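Penari Allotment and Tool-Share Newsletter
July

Notes from the shed

Dear members,

First of all, thank you to everybody who came to the open evening. We had more visitors than chairs, and the plum cake of Mathias Pichler was finished before I could get a second slice. He has promised to write down the recipe for the next issue, with the quantities this time.

The new borrowing rules

From this month the tool-share works a little differently. Until now you wrote your name in the green book, took what you needed and brought it back when you remembered. For many years this was enough. But in spring we looked for the long hedge cutter for 9 days, and it was lying under a fleece on one of the lower plots the whole time. So we ask you now to write also your plot number and the day when you will bring the tool back. If you need it longer, please cross out the old day and write a new one. You do not have to ask.

The two wheelbarrows with the solid tyres stay at the upper gate. They are heavy, I know, but they cannot get a puncture. The light one, which we bought from Fleltach last year, may go down to the stream plots, but please not with stones in it.

Petrol tools are only for members who have done the short introduction with Grigore Munteanu. He is at the shed most mornings until ten o'clock and the introduction takes as long as one coffee. Bring your own gloves and closed shoes. Last month he sent somebody home in sandals, and he will do it again.

Water

The rain tanks hold 3000 litres when they are full, and at the moment they are not full. Please water in the evening and at the root, with the can if you can manage it. The hose is for the greenhouse and for newly planted trees. I have seen beautiful lettuces this year, also without a hose – it is possible.

If you find the float valve on the second tank hanging to the side, push it back gently and tell me. A new one is ordered from Ploteo, but they could not say when it will arrive.

Beans, and a small request

Several people asked for the name of the climbing bean at the entrance. The family on the corner plot brought the seed with them when they moved here and they call it simply Bhat, after the village. It climbs well over two metres, the pods stay tender for a long time, and it does not mind our clay. I have put some seed in paper bags in the drawer under the window. Take one bag for each plot, and in autumn please put a few dry pods back into the drawer. In this way we have enough for next year and I do not have to beg.

Who has too many courgettes may leave them on the bench at the upper gate. Who has too many courgettes the size of an arm, please make compost.

Keys and padlocks

We now use brass padlocks on the shed and on both gates. Please turn the key gently and do not pull on it to open the gate. A drop of graphite in the keyhole helps when it becomes stiff; oil collects dust and makes it worse after some weeks. The deposit for a key is still the same, and you get it back when you leave your plot.

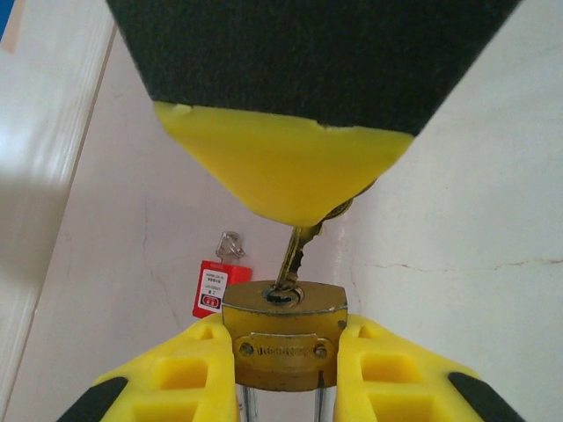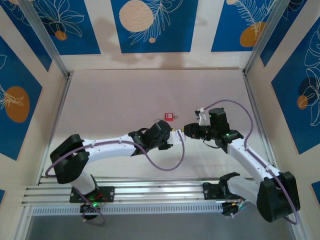

Dates and small things

The seed swap will be in September, in the hall as always. Tables can be reserved with me. We have collected 700 for the new greenhouse door, and the carpenter will come to measure when his holidays are over.

Somebody has left a blue thermos flask and one child's boot, left foot, in the shed. They are on the shelf next to the string.

The next newsletter comes after the harvest. If you want to write something for it, long or short, put it in my letterbox at the upper gate – handwriting is fine.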